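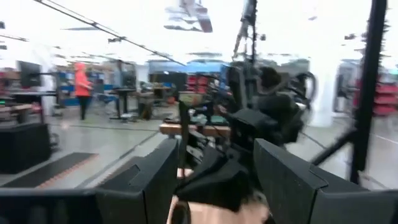 The long way to lay a table

At Garnex, the working day begins with an operator taking hold of two handles and moving a plate from one side of a table to the other. Then the plate goes back, and the same thing is done again, a little differently.

The company wants its learning system, Lashari, to handle ordinary kitchen things. Nobody writes rules for how to hold a fork. The system studies recordings of arms guided by a person, and each recording, called an episode here, keeps the camera pictures together with the position of every joint. For the table tasks there are now over 350 episodes. The team kept 191 of them for the first training.

The others were not all failures. In many of them the operator stopped in the middle to think, and a system that learns from pauses will also learn to pause. I was told this with a tired smile.

One task uses green trays and a small yellow block. It sounds like a game for a child, but the jaws must come down at a good angle, and the operator must judge the depth without feeling anything in the fingers. I tried it for two minutes and dropped the block both times.

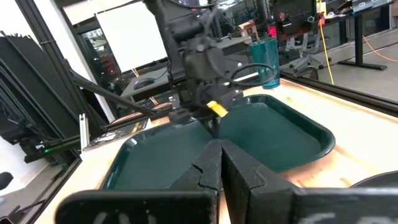

What makes a good example

A new operator usually tries to be perfect. The trainers at Nadilby, the partner workshop, ask for something else - small mistakes, corrected calmly. If the arm arrives too far to the left, the recording should show how it comes back. They also change the starting places of the objects between episodes, so that the system cannot simply remember one path.

In September the two teams will begin with cutlery, under the project name Bumero. A spoon lies very flat, and the operators already speak of it with respect. 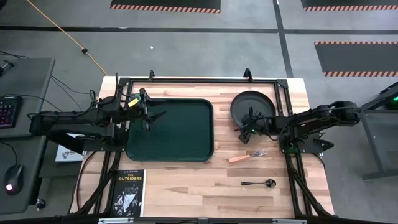 Two arms over the table, with tray, plate, fork and spoon.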